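Skemdale gripper kit and the sorting recipe that comes with it: my review

I've been putting off writing this one up because I wanted to run the whole recipe before I said anything about the hardware. So, after most of March spent squeezing toy bricks, I finally have opinions!

Quick background for anyone who landed here from a search. Skemdale sells a hand-held two-finger gripper with a wide-angle camera, and it comes with a written training recipe by Erdal Tokgöz. You do a job by hand with the gripper, the recordings train a policy, and then a robot arm with the same fingers tries the job itself. The recipe's big claim is that you should collect your demos in two stages: handle the containers first, then the things that go in them. Most of us just record the full job from start to finish and hope for the best, so I was curious (and a bit grumpy about the extra work).

What you sort

The task is plain old color sorting. Yellow, blue and red bins, big interlocking bricks in the same colors, each brick goes home to its own bin. You can use whatever bricks you have lying around. The recipe wants the starting pile to be messy, with bricks stuck together and leaning on each other, and I think that's the smartest line in it. Neat rows of single bricks teach the policy neat rows of single bricks. I built my piles badly on purpose and got quite good at it.

My one complaint is that a tall stack can hide a good part of the bin behind it. The camera sits low and close to the fingers, so anything in front of you looks enormous. I ended up lifting my wrist a little at the start of each demo to get a look over the top, and the policy picked up that habit too, which made me laugh the first time I saw the arm do it.

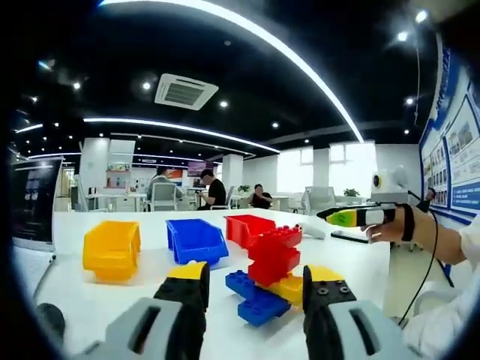

The fingers

Good fingers. I'll say that first because the rest of the section is nitpicking. The black pads are firm, the yellow tips are easy to find in the picture even when everything else is a blur, and the opening is wide enough to get either side of a parts bin. That last bit matters more than I expected. My old Bavetti gripper could pick up a brick all day long but had no hope of getting around a bin, so stage one of this recipe would have been out of the question.

Now the nitpicks. Fully open, it's tiring. My thumb was sore after the first long session and I switched hands for the second. And lining up on a bin with a sloped front takes a few tries, as you want the pads on the side walls and well back from the lip. Go slow on the way in! The recipe says to pause with the fingers on both sides before closing, and I skipped that for the first batch. Those were my worst demos by a mile and I threw the lot out.
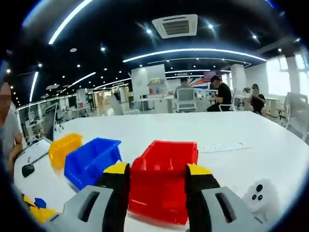 Does the two-stage thing work?

Yes, mostly. I recorded 1000 demos in total and trained 2 policies from them. One got the full-job demos only. The other got the same number of demos, but split the way Erdal Tokgöz lays it out, bins first and bricks second. Same fingers, same bins, same arm for testing.

With the bins where they'd been all along, I couldn't tell the two apart. Both sorted happily, both now and then dropped a brick on the lip of a bin and carried on as if all was well. The difference showed up when I started moving things. I turned a bin, or swapped the order of the colors, or slid the whole row closer to the edge. The full-job policy kept reaching for where the bin used to be. The two-stage one looked like it was following the bin, and it got bricks into places I really thought it would miss.

It isn't magic. Turn a bin so its open side faces away and both of them struggle, though the two-stage policy at least approaches from a sensible side before it gives up. I went back and added a handful of demos with the bins facing backward and that helped, but I didn't test it carefully enough to promise you anything. Bricks that are clicked tightly together are still a mess for both. One gripper can't really pull two bricks apart on a bare table, and no amount of recording is going to fix that.
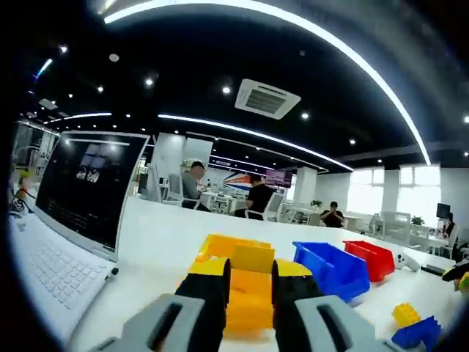
Stage one: fingers closed on the yellow bin, with blue and red next in the row.

Software gripes

The recorder app is called Plutamance and it's fine. The preview is small, so keep the laptop near you. Exporting is slow, and I'd love a "delete that last one" button on the gripper itself, seeing as I wanted it every few minutes. It crashed on me while saving episode 3612 (the counter doesn't start over for a new project, don't worry, I'm not that dedicated) and I lost only that one. Support at Altıntaş, who handle the orders and repairs, got back to me the same afternoon with a newer build, and it's behaved since then.

Should you get it?

If you already have an arm and you're tired of policies that fall apart when somebody nudges a bin, I'd say go for it. The recipe is worth more to me than the plastic, and you could follow it with any gripper that opens wide enough. If you only ever pick small parts from one fixed spot, save your money, a narrower tool will be kinder to your thumb. I'm keeping mine, and next I want to try the same two stages with lidded boxes, once I work out how to get the lids off.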